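Print this page | E-mail this page

Grorar Packing Floor -- Staff and Automation Meeting
Minutes, May

Mayu Yokoyama opened at 3 p.m. and thanked everyone for coming in, especially the folks from the early shift who had every right to be home with their feet up. The minutes of the last meeting were accepted with one correction: it was the Okabe line that was down over the holiday, and the Zender line kept running the whole time, thank you very much.

1. The gripper cell

Mayu gave us a good long update on the Trakirine cell, which will take over the small-parts picking at the end of the Okabe line. The arm is still being tried out in simulation before it is bolted to our floor. So far the team has run 657 practice picks, and they want to reach 2,000 before anyone signs off. The narrow pieces go well. The short blocky ones are harder, and the trouble is mostly in how the fingers line up before they close -- a little too far to one side and the piece turns. 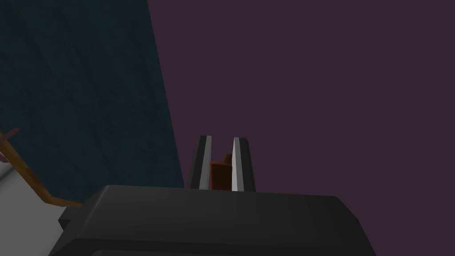 Several pickers said they could have told the team as much, and Mayu took it in good humor and asked them to please do exactly that. It was agreed that two people from the early shift will sit in on the next round of tests and say how they would go at each piece by hand. Their time will be paid as regular hours.

2. What happens to the picking jobs

This took up most of the afternoon, and rightly so. There are 20 people on picking now. Mayu repeated that no one will be let go when the cell starts up, and she was asked to put that in writing, which she promised to do before the next meeting. Some will move to checking and some to running the cell. A few people were happy to hear it (wrists and shoulders were mentioned more than once!), while others said they like picking, they are good at it, and they would miss talking across the bench. A request was made to keep one hand-picking bench open for rush orders. Mayu will look into it.

3. Training

Sessions will be held during shifts. The night crew asked not to be left until last again -- noted, with apologies.

4. Other business

The break room fan is still rattling. Carried over.

Closed at 4:40 p.m.

Print this page | E-mail this page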